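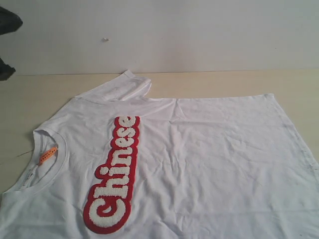
The folding cell at Kildale goes onto the day shift in July, and I'd like to settle staffing before then. Most of the questions I get are about plain shirts, and those fold fine on the trial table. The trouble is with shirts like the white one with the big "Chinese" patch down the front, chenille letters on red felt. A patch like that is stiff, and the fold has to go beside it. One sleeve on that shirt is folded back on itself and there's a loose thread by the collar. A person fixes both without thinking. The cell needs somebody to do it or to send the shirt back.

On April 29, 2022, a member at Orkstead wrote:
> We put in the Jultosus line last year. Management told us
> no jobs would go, and none did, but 3 of our folders
> now do nothing but clear stops. Same pay grade, more
> walking. Did you get the new duties in writing?

Not yet. The draft I have says "operator" and leaves it there. I've asked for two grades, one for loading and one for inspection and thread trimming, with five days of paid training for each. The last order for Dovhaniuk was 2,251 shirts, all with patches, and we had up to 3 people on inspection alone. I don't see that number going down.

If you have the wording Orkstead ended up with, please send it to the list. Ours is due back to the plant office before the summer schedule is posted.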